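Wrist camera for two-finger gripper, which mount?

I'm comparing the Birnia and Jendier grippers, yellow fingers on both arms. The wrist view shows both fingertips but also a lot of bare tabletop.

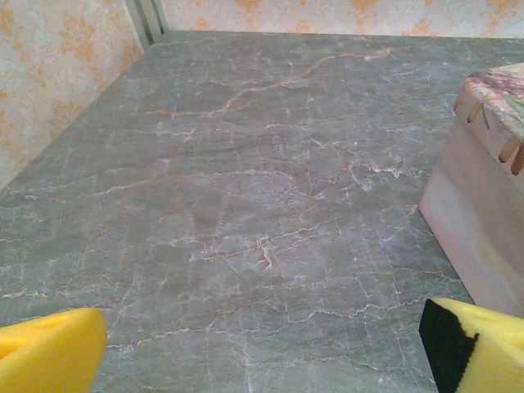
Tilt it 18 degrees down, says Drornavent. Worked for me.

My Jendier drops frames past 30 fps. Try a shorter cable.

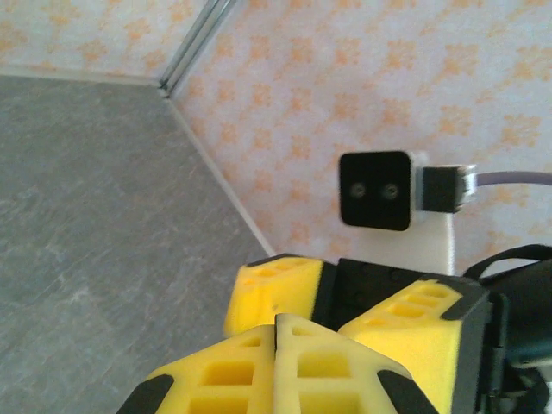 Nhi Vũ
Moderator

Fix the mount before comparing grippers. I'd start with the lens 7 cm back and recalibrate after each move.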